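Fitting a wedge into a framed board, and notes on the latch box

The board has been on my list since May. It has a light wooden frame around a dark gray insert, with black characters printed on it, and it takes a set of flat-sided blocks in dark gray. Baptiste Pichon passed it on to me with the blocks in a paper bag and no instructions. The name Griltia is penciled on the bag. I assume that's the maker, but I haven't found a catalog.

The piece I have spent the most time on is the wedge. It has one slanted face and a pointed end, and most of the trouble comes from that point. Stood upright on the insert, the wedge wants to lean. The contact edge is short compared with the height, so a small push near the tip moves the whole piece.

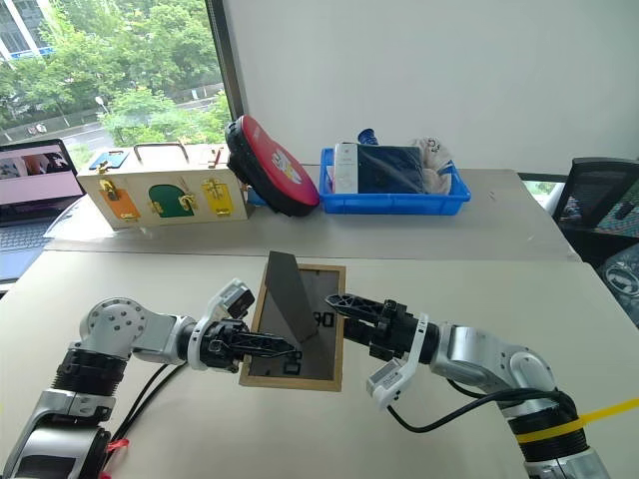

My first approach was to hold the wedge near the tip and lower it. This gives good sight of the outline but poor control of the bottom edge, which skates on the insert. Gripping lower down fixes the skating and hides the outline. I settled on a grip a third of the way up, with the bottom edge set down first and the rest rotated flat afterward. Over 40 attempts this was the most repeatable method. Failures were nearly all angular: the edge landed in the right place, but the piece was turned a few degrees and sat proud on one side.

Clearance matters more than I expected. I measured 3 sheets of printer paper between block and outline on the loose side and none on the tight side. Niall Laing suggested sanding the tight side. I have left it alone for now, as I would like to know whether the fit changes with the weather first.

The frame can also be used as a stop. Slide the piece until it touches wood, then back it off. It works for anything that sits near the border and is no help in the middle of the board. 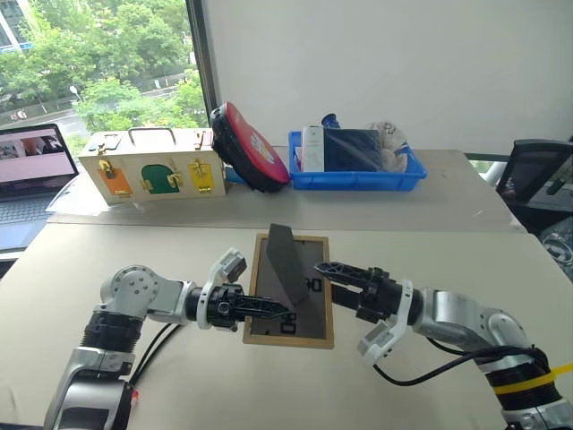
Next is the lock box, which lives on the back table against the wall. It's cream-colored, with a carrying handle on top and orange, green and yellow doors, the green one arched. Each door has a brass latch. I bought it secondhand from Masson and had to tighten one screw on arrival. The orange door's latch is stiffer than the other two. I put a little candle wax on it, which helped for a week.

I intend to time each latch separately before doing anything else to them, opening and closing counted as separate operations. The wedge stays on the front table until I've repeated the low grip with my left hand. Results for the remaining blocks will go in the same spreadsheet, which is at 1,694 rows and needs a second sheet.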